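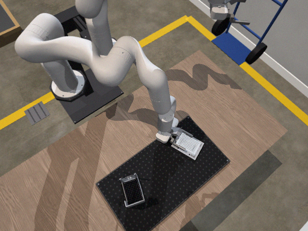

White robot arm above a long wooden table (rendering).

Filed under: Bathrooms, Showroom News

Sturley Opens Its Walk-In Shower Studio

28/08/2018 – Well, we did it! After a summer of dust and takeout lunches, the new Sturley walk-in shower studio is open, and I couldn't be happier to tell you about it. I'm Lanying Yan, I own the place, and I've wanted a proper shower showroom ever since we sold our first tray out of the back of the tile store.

The studio adds 2000 square feet to the building, all of it on the ground floor, so you can roll a wheelchair or a stroller straight in from the parking lot. Most of the displays are plumbed, too. Go ahead and turn them on (we have towels!).
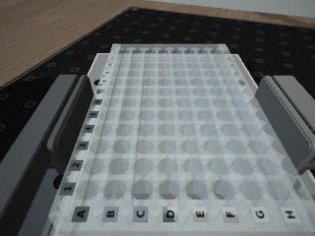 Translucent 96-well plate, rows labeled A to H.

We're carrying the full Plarex line of low-profile trays and glass panels, plus the Woltent thermostatic valves our installers have been asking me to stock since June. A basic Plarex tray and panel package starts at $1497, and the same package with a Woltent valve and rain head is $2534. Installation is quoted separately after a home visit, and the visit is free.

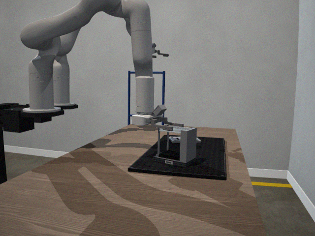
The color question comes up with almost every customer, and my own favorite is the new Zeng fittings in matte white. People worry they'll look like plastic, or that they'll glare under bathroom lights. Take a look at the two robot arms in the picture, all smooth, matte white with faint seam lines around the joints – I'd happily have a shower column that looked like that. Zeng also does chrome and black if white isn't your thing.

Tile is still next door where it's always been, and you can carry samples back and forth as much as you like. 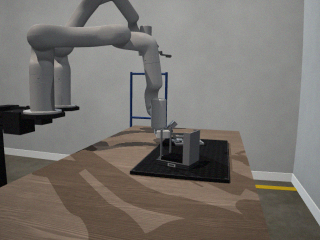 Please bring your measurements if you have them, even rough ones on the back of an envelope. A phone photo of the drain helps us a lot as well. Walk-ins are always welcome, but if you want to sit down with a designer for a full hour, call the store first and ask for studio desk 201.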